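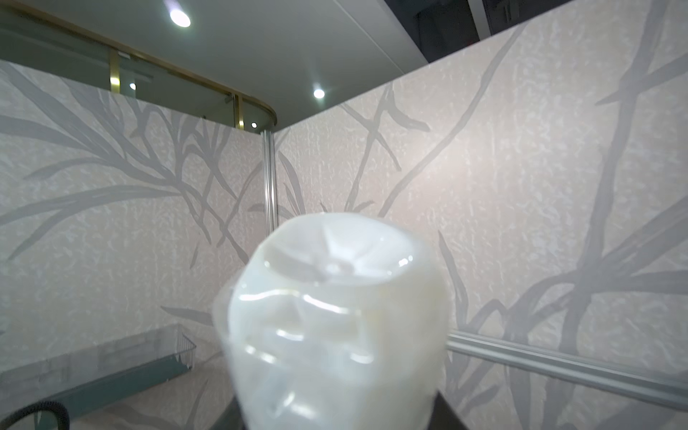
Whiteley, which tests its domestic machines in furnished rooms, would like people to stop asking when the robot butler arrives and start asking which chores a machine can finish without someone standing next to it. For now, the company says, that list is short.

June 3, 2022. Brondow today released results from its first joint chore trial with Whiteley and Griliten. The trial looked at whether a single robot arm with a two-finger gripper can take on small jobs in homes and stores, including picking up empty plastic bottles, clearing trays and putting goods back on a shelf.

The arm was given 14 chores. It completed three of them at a level Brondow considers ready for daily use. Sorting empties was one. Crushed bottles remain harder than new ones, as a dented wall gives the gripper a different shape to hold each time, and clear or milky plastic can be difficult for a camera to judge at close range.

Most of the other chores were completed at least once but needed help from an operator too often to be practical. Folding towels and wiping up spills were not completed at all. A person working at a normal pace was roughly two times faster on the bottle task.

Brondow does not plan to sell a household product based on these results. Griliten, which runs the store side of the trial, expects to use the arm for bottle returns in a back room after closing, with staff on site. Whiteley will continue with kitchen and hallway chores.

A second round begins in August. It will use the same arm with a new set of finger pads supplied by Tronetti, and will repeat every chore from the first round before any are added.

The full list of chores and the scoring rules are available from the Brondow press office on request.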